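Grulla - Kursdaten kleiner Börsenwerte, Liesmich zur Datensammlung

Hallo und schön, dass du hier gelandet bist! Grulla ist meine Sammlung von Tageskursen kleiner börsennotierter Hersteller, die Verbrauchsmaterial produzieren: Verpackungen, Klebstoffe, Filter, Etiketten und so weiter. Angefangen hat das Ganze als Tabelle auf meinem Laptop, weil ich wissen wollte, ob sich steigende Rohstoffpreise bei den Kleinen früher im Kurs zeigen als bei den Großen. Die Antwort habe ich bis heute nicht, aber dafür eine ziemlich ordentliche Tabelle.

Was drin ist

Im Moment sind es 509 Werte, davon 151 mit lückenloser Kurshistorie. Beim Rest fehlen Tage, manchmal ganze Wochen, meistens wegen Handelsaussetzungen oder weil an dem Tag schlicht kein Stück gehandelt wurde. Ich fülle solche Lücken nicht auf! Wenn kein Kurs da war, steht auch keiner drin, das Feld bleibt leer. Wer lieber den Vortageskurs fortschreibt, kann beim Einlesen den Schalter "fortschreiben" setzen (danke an Arwel Gwilliam, der das eingebaut hat, während ich noch darüber gejammert habe).

Die Spalten sind: kuerzel, datum, eroeffnung, hoch, tief, schluss, stueck, waehrung, bereinigt. Die letzte ist die wichtigste und auch die, nach der ich am häufigsten gefragt werde. "bereinigt" ist 1, wenn Aktiensplits und Gratisaktien herausgerechnet sind, sonst 0. Dividenden sind nirgends herausgerechnet, dafür gibt es die Datei ausschuettungen.csv.
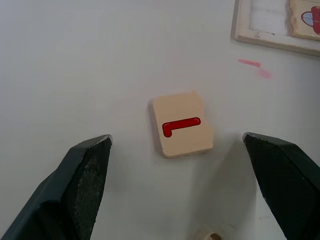 Die Währungen lasse ich so, wie sie an der jeweiligen Börse notieren. Früher habe ich alles in Euro umgerechnet, und das war eine richtig blöde Idee, denn dann steckt in jeder Kursbewegung auch noch der Wechselkurs, und den bekommt man hinterher kaum wieder sauber raus. Wer umrechnen mag, findet im Ordner "hilfen" ein kleines Skript von Jianhua Wei, das die Tagesmittelkurse dranhängt.

Einlesen

Dateien entpacken, alles in denselben Ordner, dann "grulla lesen --ordner daten" aufrufen. Trennzeichen ist das Semikolon, Dezimalzeichen der Punkt, Zeichensatz UTF-8. Ja, Semikolon und Punkt zusammen ist komisch, das ist historisch gewachsen und ich fasse es nicht mehr an. Auf meinem alten Rechner dauert das Einlesen ungefähr 200 Sekunden, auf einem neueren Gerät geht es sicher flotter.

Bekannte Macken

Zastach hat im März das Kürzel gewechselt und taucht deshalb doppelt auf, einmal alt, einmal neu. Die beiden Reihen überschneiden sich nicht, man kann sie einfach aneinanderhängen. Bei Waweru stimmt das Handelsvolumen vor der Umstellung nicht, dort wurden Pakete statt Einzelaktien gemeldet - also bitte die Spalte "stueck" für diesen Wert erst ab Juli verwenden. Und bei Kumden fehlt die Eröffnung komplett, weil es dort nur eine einzige Auktion am Nachmittag gibt.

Mitmachen

Fehler gefunden? Her damit! Am liebsten mit Kürzel, Datum und einer Quelle, die ich nachschlagen kann. Neusa Lopes schaut sich die Korrekturen an, ich spiele sie danach ein, meistens zum Monatsende. Bitte keine Pakete mit mehr als 2.000 Zeilen auf einmal schicken, die prüfen wir nämlich von Hand.

Nutzung

Frei für alles, auch gewerblich, solange Grulla als Quelle genannt wird. Eine Anlageempfehlung ist das hier nicht, und Garantien für die Zahlen gebe ich auch keine. Die Liste der Änderungen steht in aenderungen.txt, die neuesten Einträge stehen oben.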